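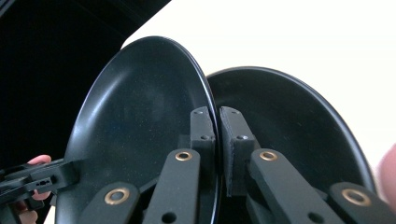
7 mars 2024

Je crois que j'ai enfin réglé la question des assiettes noires. Ça fait depuis septembre que j'en parle à tout le monde (pardon à celles et ceux qui ont subi ça à table), et cette semaine j'ai vidé le placard, tout posé sur le plan de travail, et décidé que la vaisselle blanche partait. Toute la vaisselle blanche !

Au départ il y a Britt-Marie Nygård, chez qui on avait dîné à la fin de l'été. Elle avait servi une simple purée de carottes avec un peu de crème et trois noisettes dans des assiettes presque noires, un peu creuses, et on aurait dit un plat de restaurant. Je suis rentrée chez moi, j'ai regardé mes assiettes à petites fleurs bleues héritées de la belle-famille, et voilà, c'était fichu.

J'en ai deux sortes maintenant, et elles ne vont pas exactement ensemble. Une au toucher mat, gris anthracite très foncé avec un léger moucheté, genre granit. L'autre plus lisse, plus brillante, du même noir ou presque. Les mouchetées viennent de chez Prunder, les lisses de chez Tosley, et quand je les ai commandées je pensais sincèrement que personne ne verrait la différence. On la voit. Surtout le soir, quand la lampe tape sur le bord des brillantes et leur fait un petit liseré gris. Au bout de quelques repas j'ai arrêté d'y penser, et maintenant je mélange exprès, une mate, une brillante, une mate.

Ce que j'aime surtout, c'est la forme. Large, pas très profonde, avec un bord fin qui remonte un peu : on peut y mettre des pâtes, une salade, un dal, un reste de gratin, et la sauce ne file pas sur la nappe. Les assiettes plates ne me manquent que pour les crêpes.

Côté corvées, il faut être prévenu : le noir montre TOUT. Le calcaire, les traces de doigts, la goutte d'eau séchée. Chez nous l'eau est très dure, alors j'essuie avec un torchon en lin dès que c'est lavé, et quand ça devient vraiment laiteux je passe un peu de vinaigre blanc tiède. Les mates gardent aussi des marques grises de couteau, que je frotte au bicarbonate avec le doigt. Ça part presque toujours.

Pour le rangement, je les mets à la verticale dans le grand tiroir du bas, dans un range-assiettes Grinel payé 97 couronnes. Kai-wen Chang, mon voisin du dessus, les empile dans un placard avec une feuille d'essuie-tout entre chaque et il me jure que c'est mieux. Peut-être, mais moi j'en attrape une d'une seule main, l'autre tenant la casserole, et ça me va très bien comme ça.

Les assiettes à fleurs sont dans un carton dans l'entrée, emballées dans du papier journal, en attendant que ma belle-sœur passe les prendre. Il me reste à trouver des bols. J'en ai repéré chez Eide, d'un vert sapin magnifique, mais je me connais, je vais encore hésiter jusqu'à l'automne. Si vous avez des bols verts chez vous, dites-moi s'ils marquent autant que le noir !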